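Why I Still Want a Coin Slot on My Home Cabinet

I've had my Clarkell cabinet for two years now, and I love it the way some people love a boat, which is to say I talk about it far more than anyone would like. It came with 48 games, and I've bought another 10 since. With the last update, though, Clarkell made free play the default and tucked the old coin mode into a menu so deep I needed help from the forum to find it. I think that's a shame, and I'd like to grumble about it for a few minutes if you'll let me.

Free play sounds wonderful, of course. Who wants to pay to play a game they already own? But coin mode never cost a dime at home. You pressed a button, it made that lovely clunk, and you had three credits to get as far as you could. When they were gone, you stepped aside and the next person had a turn (or you begged your little sister for just one more, which worked on mine until she was seven).

Take Melis, my favorite of the shooters. With credits, I spent a whole winter learning the fourth stage, one bad bend at a time, and the night I finally got through it I called my brother. With free play I saw the ending on the first Saturday. I couldn't tell you a thing about the last boss except that he was purple and I died on him a lot.
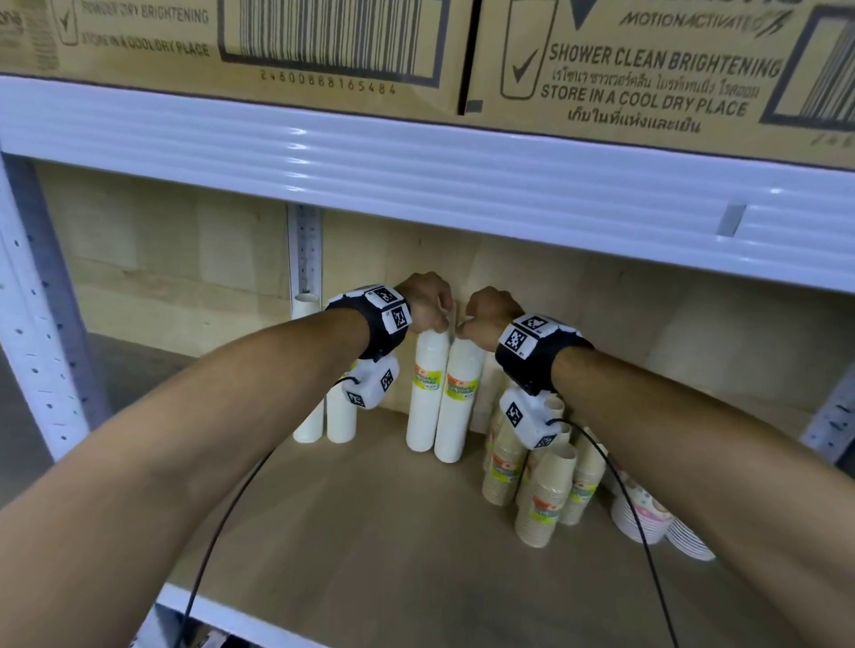

My friend Alby Katene sees it the other way, and he has a point. He plays with his kids, who are small and lose quickly, and a game that keeps sending them back to the title screen is a game they'll drop for something on the tablet. Fine! Leave free play in, and put it right up front for families. All I'm asking is that the other choice sit next to it, where a person might stumble on it.

Trovton does this on their cabinets already. The first screen asks how you want to play, and you pick, and off you go. Clarkell has another update coming in September, and I'll be first in line to download it, hoping to hear that clunk again.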